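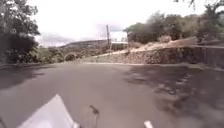
The road curves to the right, with the stone wall behind the curb.

The Wall Road at Flendine
Photos and text: Parveen Bhuiyan
Nov 5, 2025

I have lived in Flendine for many years, and I think I have walked this road more often than any other road in my life. It goes from the lower houses up to the old part of the town, and most people use it only to arrive somewhere. In October I decided to walk it slowly and to look at it properly. On this page there are some short notes about the parts of the road. I wrote them in the evenings, so please forgive me if I repeat myself.

The stones
The wall is built of rough stones in tan, brown and gray. It begins low and becomes taller as it goes to the right. My father called it a lazy wall, because it starts its work so late. When I was a child I could put my hand on top of it at the low end, and a few steps later I could not reach it any more.

The shade
In the middle of the day the trees make shadows on the asphalt, dark spots with bright spots between them. Toward the taller end of the wall the stones are also in shade and look much darker. In summer I always choose the side with more shadow, even if I must cross the road 2 times to do it.

The slope
Above the wall there is dry grass and earth, and the grass has the color of straw. Higher up the trees begin. I asked at the town office how high the hill is, and they told me that the path to the top has 115 steps. This did not answer my question, but I was glad to know it. The steps start on the other side of the hill, near the Mollel bakery.

The curb
There is a pale curb along the far side of the road. It was put there in 2000, when the road was paved again. Before that year the rain brought earth from the slope down onto the road, and after a heavy storm my neighbors went out with shovels. I still have one of these shovels, and I use it for my tomatoes.

The curve
From the lower part you cannot see where the road ends. I like this very much. When my cousins came to visit from Tollent, they asked me at the curve how far it was to the old town, and I said 20 minutes. They were walking faster than me and they arrived before I did, so they had already ordered the coffee.

The branches
Some dark branches hang down on the right side, high over everything. I do not know the name of this tree. If a visitor to this page knows it, I will be happy to add the name here.

How to come
The bus from Tollent stops at the lower houses. From the stop, walk uphill and keep the wall on your right side. There is no shop on the way, so bring water in the warm months. The road is steeper after the curve, and older people may want to rest there before they continue.

Other galleries on this site
The river path at Protesik
Doors and gates of the old town
Mollel bakery, early morning

If you wish to use a photo from this gallery for a school or a local newsletter, you are welcome to do so. Please write my name beside it.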